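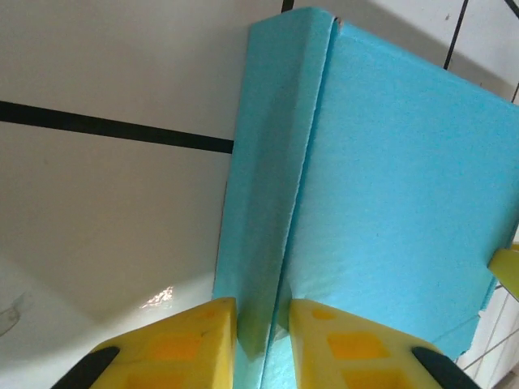

Blue foam board, held on either side of the fold.

I've spent a good chunk of January thinking about cardboard boxes, and I blame Hussam Sayegh. He looks after the packing side at Bistell, where they send out small fragile things in boxes with bits of foam tucked round them, and he'd been offered a bench robot on a monthly plan from a firm called Proltalico. The plan is called Hourani. You get two arms, a frame to bolt them to, a set of swappable fingers and somebody on the phone who teaches the thing your job. It costs 400 a month. He wanted to know what I thought, and my answer got so long that it's ended up on this page instead.

My view, for anyone in a hurry: I like the arms, I like the price well enough, and I think the way it's sold is daft.

The brochure is all about speed. Page after page of it! Anyone who has ever packed a box by hand knows that speed is what you get once everything else has gone right. Foam has a mind of its own. It tears where you fold it, it frays along the edge, and if you squeeze too hard you leave a dent that stays there for good. A person feels all that through their thumbs and eases off without thinking. So the first thing I'd ask any salesman is what the fingers do when the foam starts to give, and the brochure has one line on it, next to a paragraph about colour choices for the frame. 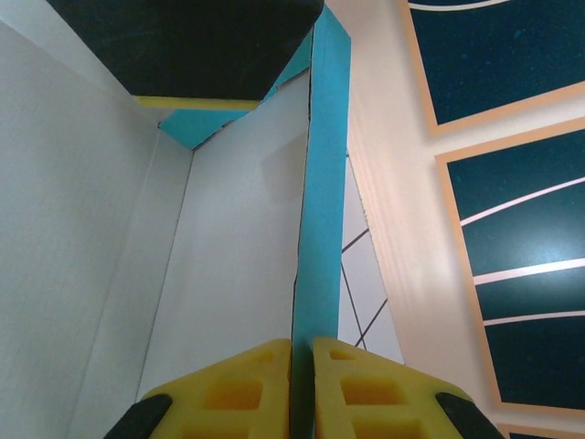 Fingers are where I'd spend the money, if I were Proltalico. The arms are fine, plenty of firms make decent arms now, but the part that touches your goods is the part you live with every day. I rather like the chunky yellow ones with the waffle pattern of little pockets. Look at them closed up on that long thin turquoise strip, one from each side, with hardly a gap between the two. A narrow upright piece like that is a fair test, much fairer than the wooden cubes you get at trade shows. What I want to know is how a pair of those looks after a year of it, and what a new set costs. Hussam asked. He was told it would be 'covered in the service conversation', and I'm afraid that made me laugh out loud.

Then there's the contract. It runs for 3 years, with 2 visits a year to put things straight, and after that you pay by the hour. I don't mind paying by the hour for a plumber. I do mind it for something I'm already paying for every month, and I think a small firm should push back hard on this. Drundside, who do a similar package, let you leave after twelve months. Their arms are slower and their manual is dreadful - I've read it, so you don't have to - but I'd still sleep better with my name on their form.

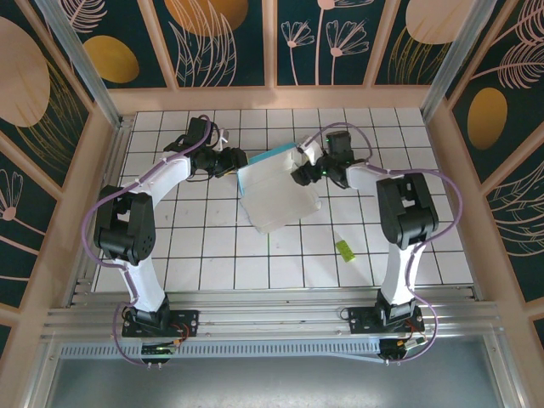

Both arms at the box, on the tiled bench.

Do you need two arms, though? I've changed my mind on this one. I used to think the second was there to bump up the bill. But try packing a box with one hand behind your back (go on, I did it in the kitchen with a shoebox) and you'll spend your whole time chasing it across the worktop. Having a gripper on each side makes plain good sense, and if Hourani came in a cheaper version with a single arm I'd tell Hussam to leave it alone.

What I'd tell him to ask for is a month on his own bench, with his own boxes and his own awkward foam, before he signs anything. Bring out the bent ones too, and the ones that got damp in the store. If Proltalico say yes to that, I'd take them seriously. He's ringing them once the stocktake is out of the way, and I've asked him to get the finger prices in writing while he's at it.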